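# Handout 6: Preparing for the Demonstration Day at Braltamley

Introduction to Automation, spring term. Visit on April 9, 2022.
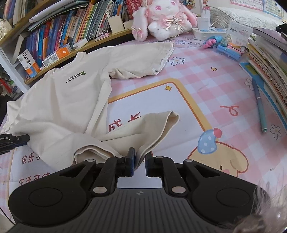
Students are expected to read this handout before the visit and to bring it with them. The morning session covers the handling of clothing and other soft goods. The afternoon session, in the Nuneck building, covers rigid parts and will be treated in Handout 7.

## 1. Why cloth is difficult

A metal bracket keeps its shape when it is lifted. A T-shirt does not. Once a sleeve is pinched at the hem and raised, the fabric near it begins to fold, and the rest of the garment may slide or bunch. The position of the collar before the lift is therefore a poor guide to its position afterward. Programs written for rigid parts usually assume that one grip point determines where everything else will be, and this assumption must be dropped.

A second difficulty is the choice of grip point. A two-finger gripper needs an edge or a raised fold. On a rumpled shirt there are many folds, and only a few of them are useful. In the course exercises we use the following order of preference:

1. the hem of a sleeve
2. the bottom hem of the body
3. any fold standing clear of the surface

The neckline is left out on purpose. It stretches, and the measurements in Exercise 4 become unreliable.

## 2. The hand-held gripper

With a hand-held gripper, a person moves the tool and chooses the grip. The fingers are similar to those mounted on an arm, so the operator must work within the same limits: two contact points and a fixed opening. Work of this kind can be done on an ordinary desk at home, among books and pens, as well as on a cleared bench.

Donnelly trials, discussed in the November lecture, consisted of 164 attempts at a single sleeve fold. In 29 of these the fingers closed on two layers of fabric when one was intended. Review this figure before the visit; it will come up in the discussion period.

## 3. Schedule and conduct

The demonstration floor admits groups of 10. Group lists are posted outside the Starnach lecture room. Long hair must be tied back, and bags are to be left at the entrance. Questions should be held until the operator has set down the tool.

## 4. Written work

Submit a report of about 200 words on one grasp observed during the morning. State the grip point, the direction of the lift, and the condition of the fabric before and after. Sketches are welcome and do not count toward the length. Reports are due at the next class meeting.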